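# Does snapping T-shirts flat before folding do anything, or is it a laundry myth?

Posted in **Laundry & Clothing Care**, 13 January 2025

**plainwash_margate**

I keep seeing the same advice and I'd like someone to talk me into it or out of it. You're supposed to take each T-shirt, grab it at both ends, pull it tight, give it a snap, and then lay it down to fold. This is meant to replace ironing and keep the shirt from twisting.

I've tried it since April. My shirts look the same as they did before, except a couple of the necks seem wider, and I can't prove that was the snapping. The side seams still drift around to the front. The prints still come out with a crease through the letters.

We moved to a smaller place and I fold on the kitchen table now, so I'd like to do as few steps as possible. I also don't want to buy a folding board. The Filell one everybody links to has 2,109 reviews and half of them read like they were written by the same cheerful person.

So: does pulling do anything for cotton jersey? If it does, which way do you pull? And does it matter for shirts with a print on the front?

---

**Tridmont Laundry Nerd** (795 posts)

It does something, but less than people claim, and most people pull in the wrong direction.

A T-shirt is knit, so it gives a lot more across the body than it does up and down. If you hold it by the two sides, or by a sleeve and the opposite hem, and haul on it, you get a long rope with a belly in the middle. Lay that on the table and you've just put in a new set of wrinkles. Let go and it springs partway back, and the part that doesn't spring back is your wider neck.

What I do, and I've folded a lot of shirts:

1. Hold it by the shoulder seams, one in each hand. Keep off the collar.
2. One shake, downward. The weight of the shirt does the work.
3. Lay it face down, shoulders first, and let the hem follow.
4. Smooth with your flat hand from the middle out. Two or three passes.
5. Fold.

The shake only helps if the shirt is still a bit warm from the dryer. On a shirt that sat in the basket overnight it's exercise.

As for the drifting side seams, no amount of pulling will cure that. The fabric was cut off grain at the factory and the first wash let it relax to where it wanted to be. You can tug it straight while it's damp and it'll look fine until the next wash. I've had expensive shirts do it and cheap ones that didn't, so I wouldn't go by price either.

I'd skip the board. It makes every shirt the same size, and that's all it makes.

---

**rivadeneira_st_mom**

Just pull them! Mine come out great. Not sure why everyone makes it so complicated.

---

**three_baskets_deep**

I agree with most of what Tridmont said but I'm not sold on face down for everything. With a big print I go face up for the first smooth, so I can see whether the letters are lying straight, then flip it. Rubbing a print against a table while you're pressing on the back can't be good for it, although I'll admit I've never seen it hurt one.

On the twisting: watch what the print is doing. If the logo has gone sideways and is starting to crumple, you're holding the shirt by the wrong two spots, and pulling harder makes it worse. Put it down, find the shoulders, start over.

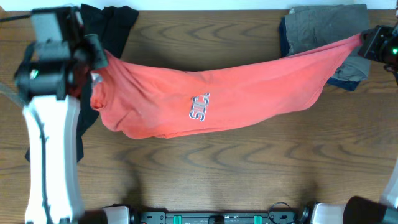 The other thing I'd question is stacking while you work. People spread one shirt on top of another to save space and then wonder why the bottom one has lumps in it. Small table or not, finish the one you're on and move it to a chair.

And I don't believe the 3,000 wash claims you see for shirts that "never need smoothing." I have one of those. It went limp after 8 washes and the seam sits somewhere near my belly button. It's my painting shirt now.

If your necks are getting wider, quit snapping for a month and see if it stops. Won't fix the ones already stretched, but at least you'd know.

---

**plainwash_margate**

Thanks. I was grabbing a sleeve and the hem, so that explains the rope. Tried the shoulder method on the load I did tonight and the plain shirts are flatter, I'll give it that. The printed ones I can't tell yet. Still not convinced about the warm part, so I'm going to leave half the next load in the basket and compare.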